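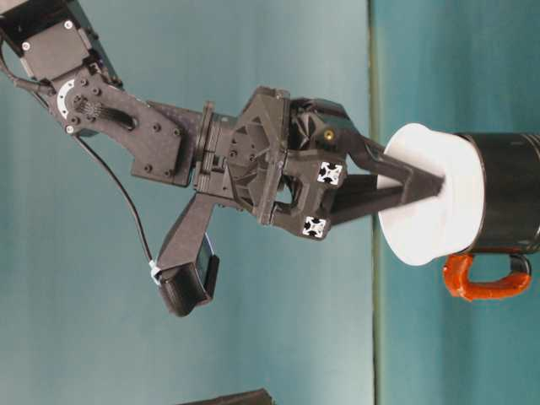
INTERVIEWS / WATER AND SUPPLY

Hard water, plainly measured

Ilse Dreßler has spent most of her working life on the limestone side of Drimcombe, where the supply comes from two boreholes and leaves a crust in every kettle. She keeps the hardness records for the Gestgate works. The reading on the morning we spoke was 300 milligrams per litre, expressed as calcium carbonate.

"People ask if that is high," she said. "It is hard water. It is also the same water it was last December, to within the error of the test."

The figure is a sum. Calcium and magnesium are titrated together, and the result is stated as though all of it were calcium carbonate. Dreßler would prefer the two metals to be listed separately on the bill. Magnesium makes up a small share at Gestgate and a larger one at the Lenihan borehole, and the two waters behave differently when heated.
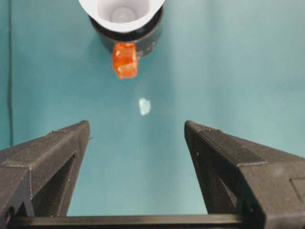 Scale begins to matter well below boiling. "Bicarbonate breaks down as the temperature rises, carbon dioxide leaves, and the carbonate drops out on the hottest surface it can find," she said. "In a cylinder that is the element." She advises setting the thermostat no higher than hygiene rules require, and descaling by inspection. Fixed intervals, in her view, suit the contractor.

On softeners she was brief. An ion exchange unit swaps calcium for sodium and needs salt to regenerate. It should be sized on daily volume and measured hardness. Her colleague Ciarán Brophy once checked the settings on 52 domestic units and found most still on the factory value.

"A softener set for the wrong water either wastes salt or lets hardness through," Dreßler said. "The owner usually notices the salt."

She does not fit one at home. She uses citric acid in the kettle, rinses twice, and leaves the shower head in a bowl of it overnight. Asked about magnetic conditioners, she said she had seen no change in her own titrations before and after one, and went back to the question of the bill.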